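Filed under: Home Care Guides > Kitchen > Wood Counters

May 16, 2026 | by the Dretach workshop desk

We use cookies to remember your region and your place in the guide. Carry on reading and we'll take that as a yes.

Part 5: Oiling and everyday care of your Voyle oak countertop

Okay, the counter is in, the brackets are tight, and you've peeled off the shipping film (if you haven't, go back to Part 4, because you can't oil through plastic and yes, I have tried). Now comes the part I like best. I've had a Voyle top in my own kitchen for years, a long oak run with the sink at one end, and most of what follows comes from living with it, spilling on it and getting it back into shape again.

The Voyle arrives sanded but thirsty. It gets one light coat at the Bondcombe shop so it can travel, and that coat won't stand up to coffee, tomato sauce or a dripping dish rack. You need to put the real finish on yourself. Set aside an evening for the first coat and be ready to give up the counter for a good part of the next day too.

What you'll need

- The bottle of Drenddale counter oil from the box, 245 ml. It does a standard length with plenty left over for touch-ups.
- Lint-free cotton rags for the oil. Old T-shirts are great, just cut the seams off.
- The fine sanding pad from the box.
- Two or three thick, soft cloths for wiping and buffing. Terry or microfiber, either one.
- A bowl of warm water with a tiny squirt of dish soap.
- Gloves, if you don't want your hands smelling like a furniture store at breakfast.
- A metal bucket or old pan with water in it, for the used rags. Read the caution below before you open the bottle, please.

CAUTION: Rags with oil on them can heat up and catch fire on their own as they dry. Don't wad them up, don't drop them in the kitchen trash and don't leave them on the counter overnight. Soak them in water right away, then lay them flat outdoors until they're completely dry and stiff. I'm bossy about this one and I'm going to stay bossy about it.

First coat

1. Clear the whole counter. Toaster, knife block, fruit bowl, the mail, everything. If you work around things you'll get rings, and you'll see those rings every morning.

2. Wipe the wood down with a soft cloth that's been dipped in the soapy water and wrung out hard. You're after dust and fingerprints. Don't flood the seams between the planks.

3. Let it dry. In a heated kitchen I give it a couple of hours. In a damp one I leave it overnight.

4. Run the fine pad over the surface, going with the grain. Light pressure, long strokes. The water will have raised some little whiskers on the wood and this takes them off. Keep the pad flat when you come to the front edge or you'll round it over without meaning to.

5. Pick up the sanding dust with a dry cloth. Fold it as you go so you always have a clean face down — there's more on folding in the next section.

6. Open a window, put your gloves on and pour a puddle of oil on the counter no bigger than a pancake. Spread it with a cotton rag, with the grain, until that area looks evenly wet. Then pour another puddle and keep moving down the run.

7. Do the front edge and the cut-out around the sink twice. End grain drinks a ridiculous amount, and it's where water gets in first!

8. Wait 14 minutes. Set a timer. I know it's an oddly exact number, but I kept notes over several counters, and any longer in my kitchen left the surface tacky at the far end before I could get to it.

9. Wipe off everything that hasn't soaked in. Really wipe. The wood should look satiny and feel almost dry under your palm. If it looks shiny and wet, there's still too much on there.

10. Deal with your rags. See the caution. Go on, I'll wait.

Leave the counter alone for a full day before the second coat. You can walk past it and admire it, but please don't set a mug on it.

Second coat and after

Same again from step 6, only you'll use much less oil this time. You can skip the sanding unless you feel something gritty when you run your hand over it. If you do, one or two passes with the pad will sort it out, then dust and oil as usual.

I do a third coat around the sink and nowhere else. Some people do three all over and their counters look gorgeous, but I've never had the patience and mine looks fine.

Give the finish 5 days before you let water stand on it or put anything heavy down. You can cook before then if you're careful. I put a big tray under the chopping board and try to remember it's there.

NOTE: The color will deepen with the first coat, sometimes quite a lot. Oak that was pale in the box can come up honey or tan, and one plank may go darker than the plank beside it. It evens out a bit with time and daylight. If you wanted them all to match you'd have bought laminate.

Daily wiping (and the cloth business)

I have opinions about cloths. The thing that wrecks more oiled counters than red wine is a sour, soaking dishcloth that lives in a heap by the faucet. It keeps the wood wet underneath, the oil lifts, and you get a gray patch about the shape of the cloth. I had one for most of a winter before I figured out what I was doing.

So I keep cloths in one color just for the counter. Mine are yellow, a good loud mustard that I can't mix up with the dish ones or the floor ones, and they go through the wash together without fabric softener (softener coats the fibers and then they just push water around). Buy thick ones. The thin kind you get in big packs are okay for windows, but they slide over an oiled surface and don't pick much up. 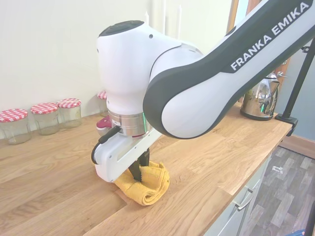 For the nightly wipe, I fold a cloth in half and then in half again, so I get a pad that fits under my hand and a bunch of clean faces to turn to. Start at the end farthest from the sink and work toward it, with the grain, pulling crumbs along with you. Flip to a new face when the first one looks grubby. When you get to the front edge, cup your other hand under it and sweep the crumbs into your palm, or do what I do and let the floor have them and sweep later.

1. Use a damp cloth. Wring it until you can't get another drop out, and then try once more.

2. Follow it with a dry one. It takes ten seconds and it's the single habit that keeps the finish going.

3. Go along any seams with a fingertip inside the cloth. Flour loves a seam.

4. Hang both cloths up afterward, opened out. A hook inside the cupboard door works, so does the oven handle.

CAUTION: No bleach, no vinegar, no scouring powder and no steam cleaner. They all strip the oil, and steam can get into the joints between the planks and open them up. If something's really stuck, lay a warm damp cloth over it for a minute or two, then lift it away and use a plastic scraper held nearly flat.

Spills and marks

Water rings: let the wood dry fully, rub with a dab of oil on a rag, buff. Most of mine have gone in one try.

Black marks: usually a wet steel can or a cast-iron pan left sitting. The iron reacts with the oak and the stain goes down a ways. Lemon juice on a cloth, dabbed on, left a few minutes, rinsed off and dried, will lighten it. Then re-oil, as the lemon takes the finish with it. This is the only time I'll let you put anything acidic on there.

Scratches: sand with the grain, a hand's width past the scratch each way so you don't make a dip. Oil the area, wait, wipe, and do it again the next day.

Burns: trivets, please! For a shallow scorch, sand as above. For a deep one you can write to us and we'll talk you through scraping it.

When to re-oil

Drip some water on the counter by the sink. If it beads up, you're good. If it goes flat and the wood darkens under it, it's time. I check in April, when the windows can be open again, and once more when the heat comes on in the fall. The sink end usually needs it both times and the rest only once.

A re-oil is one thin coat, following steps 6 through 10. Keep the bottle capped tightly between uses and store it somewhere cool. If a skin has formed on top, don't stir it in. Throw that bottle out and order a fresh one.

Part 6 covers cutting the sink opening a second time if you change your faucet, and fitting the end strips.

Join the 4,000 readers who get our workshop letter. Enter your email to subscribe. Unsubscribe whenever you like.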